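Expansion Planning for a Small Boat Parts Manufacturer
Final report, Industrial Facilities course
Group 2

1. Background

Jamus makes fiberglass hatches and seat bases for boat builders. Its plant in Sastmont has two production bays, an office and a covered yard. The company wants to add a third bay without stopping production. Our group was asked to compare two layouts and recommend one. We worked from the site plan, the existing floor plan and a set of questions answered by the plant office.

2. Existing conditions

The building is a single-story steel frame with metal wall panels. The long side is 149 feet. Bay A is used for layup and Bay B for trimming and assembly. Finished parts leave through the same overhead door that resin and glass cloth come in by, so trucks often wait in the yard. The north side of the lot drains toward a ditch and cannot be paved without changes to the storm drain. The south side is level, but the gas line and the main electrical service both enter there.

Storage is the main complaint. Molds that are not in use are kept along the walls of Bay B, which narrows the aisle to the point where a forklift has to back out.

3. Layout options

Option 1 (Vallejo layout). This one is named after the street on the east side of the lot. The new bay goes on the east end and continues the existing roof line. The end wall comes out in the last phase, after the new bay is closed in. Trucks would enter from Vallejo and leave by the existing gate.

Option 2 (Gresa layout). The new bay is a separate building on the south side, next to Gresa Lane, joined to Bay B by a covered walkway. Construction would hardly touch the existing building, but the gas line has to be moved first and parts would have to cross the walkway on carts.

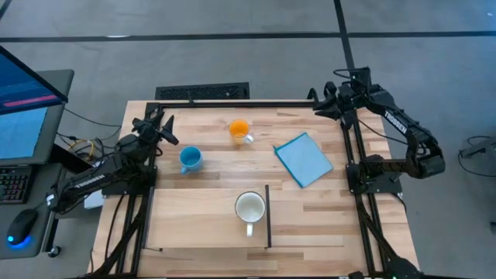
4. Comparison

We compared the options on work flow, disruption and site work. Option 1 gives a straight path from layup to shipping and lets the old door be used for deliveries only. Its weak point is the end wall. While that wall is open, dust control in Bay B will be difficult, and trimming may have to move to a night shift.

Option 2 keeps the dust away from production but needs more site work. By our schedule it takes roughly 20 percent longer than Option 1, mostly for the gas line. It also needs its own restroom and a second fire alarm panel.

5. Recommendation

We recommend Option 1, with the end wall removal scheduled for August, when the plant has its slow period. A temporary partition should be built inside Bay B before the wall is opened. Mold storage should move to racks in the new bay.

6. Limits of the study

We did not have a soil report for the east end. Footing sizes in our drawings are assumed to match the existing ones. Permit fees are left out.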